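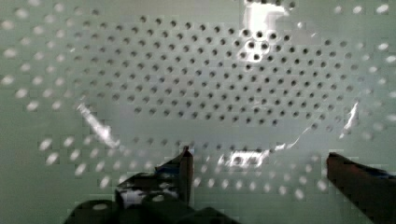

Coşkun held its open day on Sunday, February 12, 2023, and I went mainly to see how the company molds its clear tableware. The factory is at the north end of Murnulmont, behind the rail yard, and it makes plates, bowls, lids and drinking cups for the home market. I have sold this kind of product in a small shop for years without knowing much about it. Clear plastic is harder to make well than colored plastic, and before the visit I would have guessed the reverse. A round dish with no color at all is mostly seen by what it does to the things behind it. Put one in front of a gray-green pegboard and the holes inside its outline are sharp dark dots, and the ones outside it are pale and blurred. Any streak or bubble in a part like that has nothing to hide it.

Visitors were split into groups at the gate. Ours was led by Sibel Dağdelen, who runs the second shift. We got earplugs and hair nets and were asked to keep our phones in our pockets in the mold store and nowhere else.

The tour began at the dryer hoppers. The plastic comes in as pellets in large bags and has to be dried before it is melted. Dağdelen said most of the faults she sees in clear parts go back to damp pellets, which leave silver lines running out from the point where the plastic enters the mold. She had a tray of bad parts to pass around. One bowl had the silver lines, one had a dull patch in the center, and one looked fine to me until she bent it and it cracked.

Two molding machines were running. The larger one was making salad bowls, and a cycle took 27 seconds by the display. Most of that is cooling. The mold opens, the bowls drop onto a belt, and a person at the end looks them over against a black cloth and then a white one. The smaller machine was making lids, and it was loud enough that the talk had to wait until we were back in the corridor.

The mold store was the part I liked best. It holds 241 molds on steel racks, each with a painted number and a card showing when it was last cleaned. The oldest one still in use makes a ribbed juice cup that I remember from my aunt's kitchen. Barış Aydoğan, the toolmaker, explained that a scratch on the polished face of a mold shows up on every part it makes afterward, so the faces are wiped with cotton and never touched by hand. Polishing out one bad scratch can take him two days. He had half of a plate mold open on the bench, and the surface was like a mirror.

Lunch was in the canteen. It was lentil soup, rice and chicken, with free tea, and the line moved fast. The seating was too small for the crowd and several families ate standing in the hallway. I shared a table with Abhishek Negi, who buys for a school supplier and had been to the Zovis factory the summer before. He thought the Zovis tour was better organized but showed less. 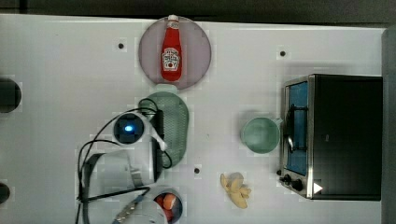
In the afternoon there was a talk by Şükran Karaca on color. The pinks and greens in the everyday line are mixed in as concentrated pellets, a small scoop to a full bag, and the hard part is getting the same shade in July as in winter. She keeps a reference plate of every color in a closed drawer, away from daylight. Red fades fastest. She also said that tomato sauce will stain some plastics for good if it is heated on them, and that washing soon after the meal helps a little. Someone asked about microwaves, and her answer was to read the mark on the base and believe it.

The factory shop was open until four. Seconds were sold from crates by weight, and there was a full-price shelf by the door. I bought a stack of clear dessert bowls and two lids that turned out to fit nothing I own.

For anyone going next time: registration is by phone, and you should ask for a morning group, as the machines are stopped at two. Bus 98 from the station stops at the Wallside gate. The parking lot was full by ten. Closed shoes are required, and İlker Karakaya at the gate did send people back to their cars to change.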